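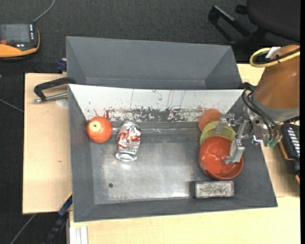
Home, Trips, Food, Small Towns, About, Contact

A Morning at the Tavness Cider Works Open Day

I'd been meaning to get up to Tavness for three years running, and every September something came up. This time I put it on the fridge in thick marker, talked my sister into driving, and we were pulling into the grass lot by nine in the morning with a thermos and no plan whatsoever.

The cider works sits at the bottom of a long hill, and you smell it before you see it (in a good way, mostly). They open the place to visitors once a year, right when pressing gets going. You pay 3 dollars at a folding table, you get a paper wristband and a stamp card, and off you go. The card has a spot for every stop on the tour, and if you fill it up you get a free half pint at the end. I am a grown woman and I was extremely serious about that card.

We started in the orchard with Torunn Vik, who has run the growing side for as long as anyone could remember. She walks fast! Half our group was jogging to keep up, and one poor man in loafers gave up at the second row. She told us they have 127 trees in the old block, planted by the people who owned the farm before, and that hardly any of them match. When they took the place over there was no map. She spent her first two autumns going tree to tree with a notebook, tasting and scribbling.

"Some of them tasted like chewing on a wet sweater," she said. Those are the good cider ones, apparently. I tried one called Kudo, a name they made up themselves for a seedling that came up by the pump house, and my whole mouth dried out. My sister laughed at my face and then bit into hers and stopped laughing.

From there you go up to the barn for the pressing, and this was my favorite part by a mile. It's loud in there, so bring earplugs if you have little ones. The fruit goes into a washing trough, up a conveyor and into the mill, and what comes out looks like oatmeal. Then it's shoveled into cloths, folded up like big square packages, and stacked with slatted racks in between. When the press comes down the juice just sheets off the sides. They hand you a paper cup of it right there. I had two. Okay, I had more than two, but I got back in line each time like a decent person.

The tank room is cooler and quieter and a bit less exciting if you're not into plumbing, though the guide did his best. The biggest tank holds 3000 gallons and they call it Skadier, painted right across the door in blue letters. He couldn't tell us where the name came from. There was a long back-and-forth about wild yeast between him and a couple in matching fleece vests who clearly make their own at home, and I'll admit I drifted off to look at the label display. They had every label going back to the first bottling, pinned to a corkboard, and a lot of the early ones are pretty homely. One has a pear on it. They don't make anything with pears.

Lunch was under the tent — pork sandwiches, slaw, and a cheese toastie for the non-pork crowd, which ran out by noon, so go early if that's you. We shared a table with a family who had driven in from the coast, and their youngest had eaten so much apple cake that he was lying flat on the bench like a starfish. I had a slice too. It's heavy on the cinnamon and could use a little salt, but I finished it.

Then the tasting! You get small pours of four ciders. The first was sweet and fizzy and I forgot it right away. The dry one, Sistidora, was the one everybody was buying, and I came home with a case of it wedged behind the passenger seat. It's sharp and a little smoky and would be great with a roast chicken. The other two were fine, but I liked the fresh juice better than either of them.

A few practical things if you're thinking of going next year. Wear boots, the orchard is soft in the low spots. The restrooms are behind the barn and the line gets silly after lunch. Dogs are allowed in the orchard but have to stay out of the barn, and there's shade by the gate where people take turns waiting. The card reader at the shop kept dropping out, so take cash. Parking fills up by eleven, and after that they send you to the church lot, a good long walk back down the hill with whatever you bought.

And yes, I got every stamp. I drank my half pint sitting on an upturned crate while my sister, who was driving, ate a second sandwich and gave me looks.

Related posts

Two Days of Antique Barns and One Flat Tire
The Best Pie Stops on the River Road
What to Pack for a Rainy County Fair
Our Visit to the Woolen Mill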